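The Knife Drawer Racket

My mother cut everything with the same four-inch blade for most of my childhood. Bread, onions, chicken, twine. She sharpened it on the bottom of a coffee mug, and I don't remember anyone at our table complaining about the onions.

So I came to the Nemis catalog in a bad mood. It lists 70 kitchen knives, among them one for tomatoes, another for bagels, and a third for what the copy calls "soft fruit moments." The tomato knife and the bagel knife have the same blade length and the same serrations, as far as I can tell from the spec sheet. The bagel knife costs more.

I asked the company what the difference was. After 2 weeks I got an email about "use-case confidence." I wrote back asking what that meant and I'm still waiting.

The industry's case for all this goes something like so: the right tool is the safe tool. There is something in it. A dull blade slips, and a paring knife is a poor way to get into a squash. But that is an argument for a sharp knife and a big one, and it doesn't get you anywhere near 70.

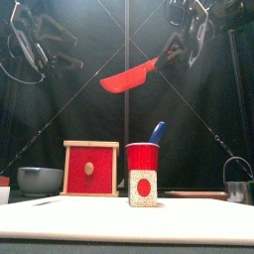 Then there is the steel. Arik, a mail-order outfit with very nice boxes, sells an $800 chef's knife and talks a great deal about hardness. Hard steel does hold an edge longer. It also chips if you look at it wrong, and most home cooks own neither a decent stone nor the patience to use one. What they have is a dishwasher and a glass cutting board, and no steel survives that pairing for long.

I spent a morning in March at Makowska, a sharpening shop in Pemevdale, mostly to find out what people bring in. The bucket by the counter was full of expensive knives in terrible shape. The cheap ones were in terrible shape too, but they came back up in a few passes and went home the same day. One fancy blade had a tip missing and a repair tag for $303. I have bought used bicycles for less.

I tried the bagel knife at home afterward. It cut the bagel. It also cut a tomato, and the tomato knife cut the bagel right back. My old bread knife handled both, with more crumbs, and I'd put the crumbs down to the bagel.

Nemis tells me a knife for avocados is coming in the fall. I already use a spoon.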